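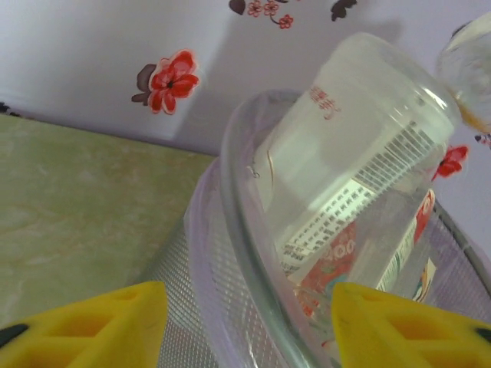

## Break room bench tips – living next to the arms

Friday notes. November 13, 2020. Typing this between deliveries so excuse the mess. Priya Pruitt asked for one page the late shift can tape up by the sink. Everybody keeps asking me the same stuff at the door and I'd rather write it once.

Short version of what changed at Briswood: bottle sorting and table clearing used to be a person with gloves, last half hour of every shift. Now the arms take the bottles and we do everything before and after. Less bending. More prep. Different kind of tired, at least for me.

### Before you hand the table over

- Caps ON. A bottle with no cap dribbles, and then you're wiping the table and the floor.
- Drain first, over the sink, upside down, count to ten. Yes even the "empty" ones.
- Labels can stay. Stop peeling them. Mortimer spent a whole lunch peeling and they go in the same bin.
- Spread bottles out, lying down. Standing ones get knocked and roll.
- Bowls get rinsed and dried before they go anywhere near the bench. Greasy plastic is slippery for anybody, arms included.
- Phones, keys, coffee off the table. Your coffee especially.

### Bins

Use the tapered ones with the wide rim. We tried the square Fumby tubs for a week and bottles kept hanging up in the corners – back to round. Push it up against the back wall so it can't scoot away. That one change saved more fiddling than anything we did with settings.

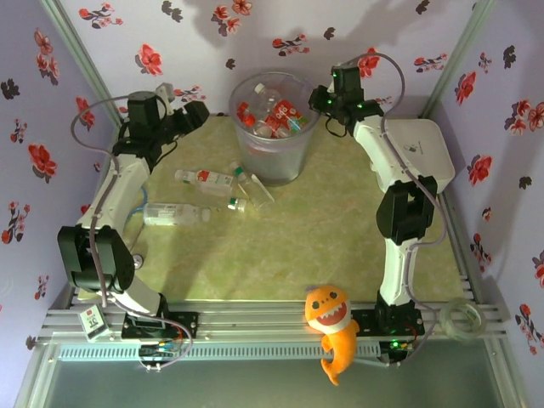

Empty it at three quarters, don't wait for full. Once the pile is up near the rim the next bottle just slides off and somebody has to stop the run. Stopping is fine btw. Hit pause, wait till both arms are still, THEN reach in. Not while it's "nearly done." Mortimer Brannigan has the sleeve to prove it.

Wrappers and bottles together is OK for now, we pull the wrappers out at the Plurero cart after. Would be nice to sort it once and not twice but thats a January conversation.

### Cleaning the table top

- Damp cloth, drop of dish soap, second cloth to dry. No bleach spray, it leaves a film.
- Wipe away from the rails. Water and the wiring along the front don't mix.
- Sticky ring from soda: lay a warm wet rag on it 2 minutes, go do something else, come back. Don't scrape.
- Loose cords on the table – coil them and move them before you wipe, put them back after.
- Gripper fingers: dry cloth only, at end of shift, power off. If a pad feels slick tell Priya. Don't try to fix it with glue (again).

### What it did to our jobs, since people ask

No one lost hours here. I was worried about that and I said so at the time. What happend is the last half hour turned into restocking and checking, and the people who hated bottles are happier. The people who liked a brainless half hour to end the day are less happy. Both fair. I miss the chatting, a bit. You can't really talk over a pause button when you're also supposed to be watching it.

One person watches per run. Watching means watching. If you need the bathroom, pause it and swap. We write down every stop on the Boateng sheet, just time and what went wrong, two or three words. "Bottle rolled" is plenty. We're at 482 lines and the useful ones are the short ones.

Oh and soft things are slower than hard things. Give the bags more room than you think, and don't stack anything on top of them. 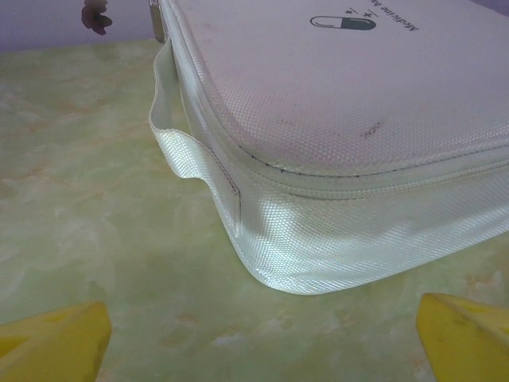 ### Fabric bags and first aid cases

- Zip all the way shut before it goes on the table. Half open and things spill when it gets tipped.
- Handle flat or out to the side, never tucked under.
- Scuffs on light fabric: old toothbrush, warm water, tiny bit of dish soap. Little circles. Blot, don't rub. Air dry with the zipper open.
- Stiff zipper – run a candle stub or a pencil along the teeth.
- Check whats inside once a month, toss expired stuff, write the date on tape on the inside of the lid.

Spare cloths are in the drawer under the sink. Toothbrush is the one with tape on the handle, please don't use the other one.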